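Prasta Key Cabinet: Owner's Guide
Section 3. Setting Up Your Keys and Tags

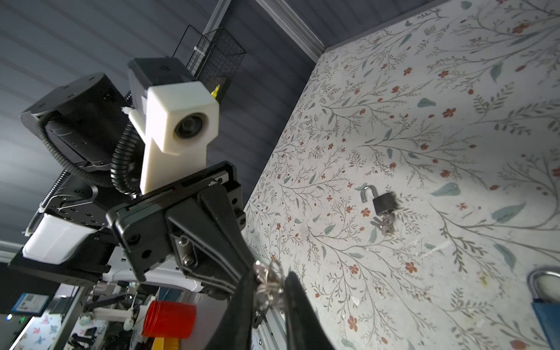
By now the cabinet is on the wall and the batteries are in, so we get to the fun part! Give yourself an unhurried half hour for this section. Once your keys are tagged and on their hooks you will wonder how you lived with that drawer in the hall (we had one too, and it was terrible).

What you need from the box
The bag of numbered tags
The split rings
The paper key list
The ring opener, a flat tool with a notch at one end

You also need a ballpoint pen. Felt-tip smears on the tag labels.

3.1 Sort before you tag

1. Gather every key in the building and lay them all out on a towel or a tray.
2. Try each one in its lock. Do this even for keys you are sure of. Nadhirah Tuhumury, who tested this guide in a six-room guesthouse, found three keys that fit nothing at all and one that opened a shed she had been climbing into through the window.
3. Put keys that open the same lock together.
4. Set the mystery keys aside in an envelope. Please don't give them hooks yet.

NOTE: Car keys with a large plastic head fit on the bottom row only. The hooks there are 40 mm apart, and the upper rows are closer together.

3.2 Put the keys on their rings

1. Slide the notch of the ring opener between the two coils of a split ring and twist a quarter turn. The ring stays open by itself, so both your hands are free. We love this little tool.
2. Feed the tag on first, then the keys.
3. Keep turning the keys around the ring until they drop clear of the coil.
4. Pull the opener out and check that the ring has closed flat.

Four house keys on one ring is plenty. More than that and the bundle swings into its neighbor when you shut the door. If one lock has a whole family of copies, split them over two hooks and give them tags with the same number -- the spare tags at the bottom of the bag are blank for exactly this.

CAUTION: Split rings can pinch. Keep your fingertip off the coil while you remove the opener.

3.3 Fill in the key list

The list has 68 lines, one for each hook. Write the hook number, the lock it belongs to, and how many copies hang there. Leave the last column empty for now; Section 5 uses it for sign-out.

Do not write a street address or a room name on the tag itself. A lost tag with only a number on it tells a stranger nothing. Keep the list somewhere other than inside the cabinet. Tharindu Majumder, who wrote most of our earlier guides, kept his taped under a bookshelf, and that works fine as long as a second person knows about it.

3.4 Hang the keys

1. Open the door all the way until it clicks.
2. Start at the top left and work across. Put the keys you use every day at eye level and skip those hooks until you get to them.
3. Hang each ring so the tag faces you.
4. Close the door slowly. If you feel it touch something, open it and look for a ring sitting on the tip of its hook.

CAUTION: Do not hang more than 600 g on one hook. Padlocks belong on the shelf.

3.5 Set the door code

The cabinet leaves our workshop with the code 383. Change it before you close the door on a full set of keys.

1. With the door open, hold the round button until the light blinks green.
2. Enter the old code and press the round button once.
3. Enter your new code, four to six digits, and press the round button again. You'll hear two short beeps.
4. Throw the bolt with the door still open and try the new code. Try it twice!

One long beep means the new code was not saved. Wait for the light to go out and start again at step 1. If you hear the long beep three times in a row, the batteries are probably weak, and Section 2.4 shows how to swap them.

NOTE: The backup key that came taped to the carton opens the door when the batteries are flat. Hand it to a neighbor or keep it at work. Please don't hang it in the cabinet. Yusri Pattinasarany on our help desk takes that call every December, and he is very patient, but the locksmith still costs money.

3.6 A quick check after one week

Rings settle and habits show up fast. Look for hooks that are always empty and tags that have turned around, and move things to suit the way you really come and go. Renumbering is easy at this stage -- cross out the line on the list and use the next free one. Extra tags and lists can be ordered with the card at the back of this guide.

Go on to Section 4 to add the inside light.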